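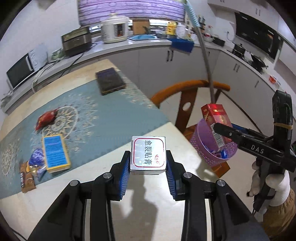 Almohadillas de recambio Lonine para pinza manual

Juego de dos almohadillas estriadas de color azul, para los dedos de la pinza Jamia.

Aviso de mayo: hemos recibido 31 reclamaciones por almohadillas que se despegan del dedo durante el cierre. El fallo está en el adhesivo del lote Habte 8 - los demás lotes no están afectados. Cuando la almohadilla se desplaza, el objeto puede caer y el dedo queda con el borde descubierto.

Si su juego pertenece a este lote, deje de usarlo. No lo repare con pegamento instantáneo, que endurece la goma y reduce el agarre. Anport lo cambia sin coste en 5 días laborables, también sin factura.

Revisión recomendada: cada 1000 cierres, y siempre después de agarrar cajas con esquinas duras. Mantenga los dedos de la mano lejos de las articulaciones durante la prueba.

El número de lote está impreso en la bolsa.

Disponibilidad: en almacén (lote 9)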